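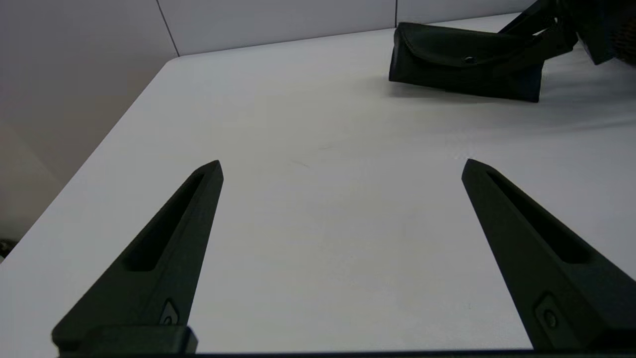 When the people at Leinonen speak about their new colleague, they mostly call it "the arm". The company repairs and cleans rented equipment for conferences and outdoor events, and it employs 67 people in the town of Kokovent. In August last year it began to use a robot arm for sorting small returned items. I visited the sorting department to speak with its supervisor, a woman who has been there for 9 years and who asked me to leave her name out of the text.

"Before, all the sorting was done by hand," she told me. "Bags, cases, straps, cables. You take it, you look at it, you put it on the right shelf. At the end of the shift your shoulders knew it very well."

The arm was delivered by Pledamard, a small firm which also wrote the software, called Tivow. The first weeks were not easy. According to the supervisor, the workers received one short training and a thick manual, and several of them were afraid to ask questions. She was afraid too, she says, but she could not show it.

"I had to tell the others that their jobs were safe. I believed it, but I did not have it on paper. I asked for the paper, and it came after 3 weeks. I would do this in a different order now."

Nobody in the department was dismissed. Two workers moved to repairs by their own wish, and the department did not hire new people in their place. She speaks openly about this. In her opinion it is also a change, even if it does not look so serious as a dismissal.

What the arm cannot do

I asked what kind of objects give the most trouble. She answered without thinking for long: everything that is soft.

"A hard box is the same box from every side. A cloth pouch with a strap is a different thing every time you put it down. A person does not notice this. You take it, finished. With the arm we had to learn to see what we are doing with our own hands."

For that reason, a part of the work today is teaching. A worker places an object on the white table, guides the arm to it and repeats the movement from another side. The two fingers have to come down open, wide enough and at the correct angle. On a good day the team records almost 60 such attempts, and the bad ones are kept as well, with a short note.
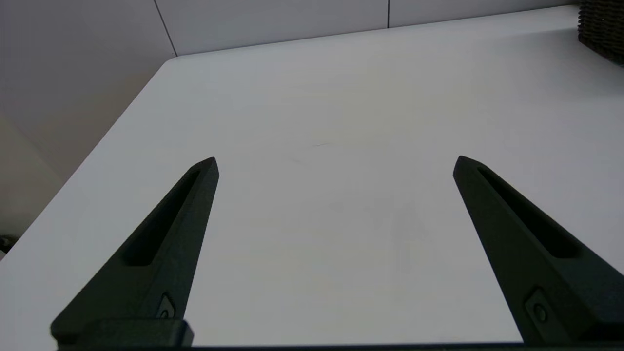
Who decides the speed

This question was the most difficult one between the workers and the management. In the beginning the speed was set from the office. The workers felt that they were running behind a machine, and the mistakes at the packing tables increased. After some discussion the control was given to the person on shift.

"Now it is slower in the morning and faster after the coffee," says the supervisor. "Like us."

She does not miss the lifting. She misses the talking, because earlier four people stood at one long table and now there is usually one person with the arm and one at the shelves. The team has asked for a common break, and this they have got.

I asked her also if she would go back to the old way. She looked at the arm for a moment before she answered. "For my back, no. For the company at the table, some days yes."

Next the department wants to try baskets, which at present are still sorted by hand. The supervisor expects that it will take the whole summer.

Related items
Kokovent repair shops look for apprentices
Night shift or early shift: readers write
A visit to the Pledamard workshop
How we changed our break times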